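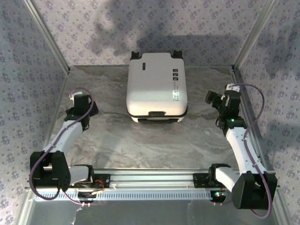
Can a two-armed bench cell learn a handling task from 220 demonstrations?

For some tasks it can, and the Stila cell was built to find out which ones. Rigid objects with a good edge come along nicely. Anything glossy takes more patience, and you should plan your calendar accordingly.

Stila Two-Arm Research Cell
Made by Clevitz, Dandham

The Stila is a walled bench cell for labs that study learning from demonstration. Two arms share one aluminum rail and reach in from the near corners. The white case on the marble-patterned floor is one of our harder test objects: shiny, rounded at the corners, and long enough to make one arm wish for a friend. It has a handle, and you would think that would settle the matter.

The method
Stila ships with Moya, our training package. Moya records demonstrations from a human operator, then trains a policy that predicts short runs of motion for both arms together. Earlier versions trained each arm separately and let them sort it out between themselves. They behaved like two people trying to get through one door.

The current release adds what Refilwe Molefe named the "late grip" rule. Neither gripper may close until both arms agree on where the object is. If the two estimates drift apart, both arms back off and start the approach again. It looks like indecision – and on a bad day it is – but it stopped most of the shoving.

What we found
Our benchmark is a plain one. The arms approach a hard-shell case from any starting angle, turn it a quarter of the way around, and let go. Ramiro Sarmiento ran 1,000 trials with the same trained policy and no retuning in between, which he has asked us to mention.

The late grip rule cut collisions between the grippers to 5 over the full run. Failed turns were another story. Most came with the handle pointing straight at the back wall, where neither arm has much to hold. More demonstrations from that angle helped a little. Slowing the approach helped more and made the trials very dull to watch.

We also tried patterned walls and floors against plain ones. Policies trained with the patterns coped better when the lab lights changed. They also made the cell look like somebody's powder room, and opinion in the office remains divided.

What's in the box
Two arms with grippers
Aluminum rail with mount plates
Wall and floor panels, patterned or plain
Moya software, with the case-turning policy and all 220 demonstrations
Printed setup guide by Abilio Soler, who does not care for diagrams

Not included: the test case, a workstation, or a bench strong enough for the job. Please check the bench first.

Good to know
Moya handles one object at a time. Soft bags, open lids and wheels that roll are outside what we have tested. Collision figures apply to the standard panels and the standard rail position – move the rail and you will need to recalibrate both arms, then record fresh demonstrations.

Ordering
Cells are built to order. The next batch leaves Dandham in December. Write to Marcelino Goicoechea for a quote, or to Eusebio Goicoechea for spare grippers. They are used to getting each other's mail.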